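Workshop tips: drawers and the robot arm

If you run a small arm anywhere near your drawers, learn from my week. Ours is the one we call Jeltell, and on Thursday it jammed itself solid in the tape drawer at the Kendutton shed. Motor whining, fault light on, me diving for the stop button with a cup of tea in the other hand (most of which went down my jumper).

The culprit was a roll of tape standing on its edge. The fingers closed on it, it wedged against the side, and the arm just kept pulling up and took the whole drawer with it! So, first tip: lay your rolls flat. And keep the stop button on the side you normally stand, not behind the arm where I'd put ours.

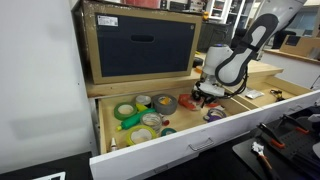
Second tip, and I feel silly writing it down, is to turn the grip force down before you start teaching it a new drawer. Kiran Tripathi had ours set to 33 for heavier stuff and I never changed it back. I now start at 8 and creep up from there. Glue bottles especially don't like being squeezed, ask me how I know.

Check the cables too. Open the drawer all the way, move the arm through its whole reach by hand with the power off, and watch for any spot where a loop could catch on a handle or a corner. Takes me five minutes. Velcro ties are better than zip ties for this because you'll be redoing them every time you change your mind.

If it does jam, hit stop and switch off at the wall before your hand goes anywhere near the fingers. I didn't, and I've got a lovely purple thumbnail. Kevser reckons it'll be off by March.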